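Lecture 9 handout: Domain randomization for sim-to-real transfer
Instructor: Lorenz Hubmann
Revised May 20, 2020

9.1 Where we left off

Last time we trained a pushing policy in a single fixed simulator and saw its success rate fall sharply on hardware. The policy had fit itself to one set of friction values, one camera pose and one lighting setup. Call the simulator parameters xi. Training at a single xi gives a policy that is good at that xi and has no reason to be good anywhere else.

9.2 The randomized objective

Replace the single simulator with a distribution p(xi) and maximize the expected return over both trajectories and parameters:

J(theta) = E_{xi ~ p} [ E_{tau ~ pi_theta, xi} [ R(tau) ] ]

In practice, draw a new xi at each episode reset and hold it fixed until the episode ends. Resampling within an episode is a different problem (time-varying dynamics) and is not covered in this course.

The real system does not have to be likely under p. It does have to lie inside the support, or close enough that the policy interpolates. Ranges that are too wide have a cost as well: the policy turns conservative, and training time grows.

9.3 Visual and dynamics parameters

Keep the two groups separate in your code. Visual parameters (wall and floor color, texture noise, light direction, shadow softness, camera pose) change the observation and leave the state transition alone. Dynamics parameters (mass, friction, joint damping, actuation delay) change the transition. A feedforward policy can average over visual variation. For dynamics it usually needs memory — an LSTM or a short stack of past observations — so that it can identify xi from what it has seen so far.

9.4 Results on the Pap task

The Pap task is planar pushing of a block to a goal pose. Both policies were trained in Ziltamia and run on the Vukel arm for 189 trials each. The fixed-simulator policy succeeded in 51 trials. The randomized policy, with memory, succeeded in 2 out of every three. Most remaining failures were lost contact at the inner corner of the block, where the simulated contact model is weakest.

Read Section 4 of the Pilevness report before the problem session and bring your reset function. Start from the visual parameters only, and add friction once training is stable.
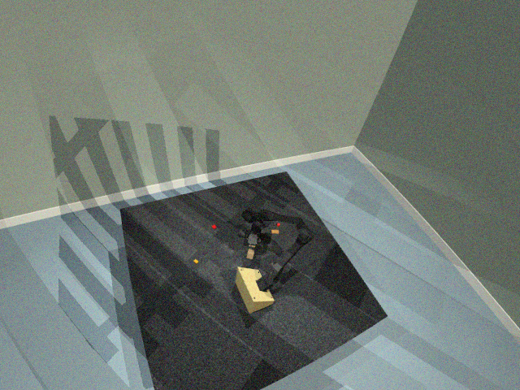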